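Keeping the water corner in order: a conversation with Quyên Lại

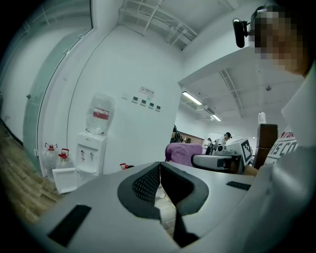

Quyên Lại looks after supplies and shared equipment at Bruvcombe, a small office with 43 people on one floor. Drinking water takes up more of her week than she expected when she started. The office uses bottle-fed dispensers with no plumbed line, so every liter is carried in by hand.

"The building has a supply for the sinks, and we could run a branch from it," she said. "The quote covered drilling, a filter housing and a drain. For one floor on a lease it did not make sense."

Her first rule concerns placement. A dispenser goes against a wall, on hard flooring, with clearance behind it for air. She avoids carpet after a leak at a previous job, where the padding held moisture for weeks. Doors are the other constraint. A full bottle is awkward to turn with, and the person carrying it cannot see the floor directly ahead.

"I walk the route with an empty bottle first. If I have to twist to get past a door, I move the dispenser."

Bottles arrive from a supplier called Driturari. Lại orders 23 at a time and keeps most of them in a storeroom, upright and out of direct light. Jugs with handles are handled separately. They are for meeting rooms and are never used to top up an inverted bottle, a practice she calls "the fastest way to get a puddle."

Cleaning is done by Yến Quan, who keeps the log. The procedure is plain: unplug, remove the bottle, drain through both taps, wash the reservoir with the solution named in the manual, and rinse until there is no odor. Quan allows up to two hours, including the time the machine stands before it is switched back on.

"The taps get missed," Quan said. "People wipe the front and stop. The outlet is where hands and cup rims touch, so I use a small brush and go up inside."

Neither of them likes boxes left on the floor next to a dispenser. Quan moves them before each cleaning and often finds them back the next morning. Lại has asked for a shelf, and the request is still open.

Asked what she would change, Lại mentioned the bottle change itself. She would prefer a bottom-loading unit, which removes the lift to shoulder height. The budget for that comes up in March.

"Until then, two people per bottle," she said. "Wipe the neck, peel the seal, tip it once and let go when it seats."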